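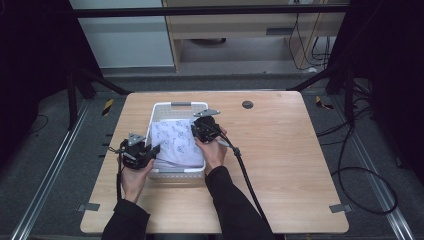
Cloth in the basket, hand-held grippers, Friday run.

Cloth keeps bunching at one side of the basket
Posted by celteo_club, December
Print | E-mail

Student project, Ranine team. We record folding demos with hand-held grippers — 290 so far, want 300 by Friday. Cloth goes in the basket folded, then bunches up when we press it. Do we toss those runs?

brzozowska_lab
Keep them, but tag them. We threw ours out and the model had no clue what to do with a messy cloth. Also let go slower, and open both jaws before you lift. Tape the cable to your sleeve if it drags, ours tugged the right hand alot.

pornthorpe19
just use a bigger basket

Comments

ranine_2: taped the cable, much better. 10 more to go
gripfan: what cloth is that
celteo_club: white one with small blue doodles, slips teh whole time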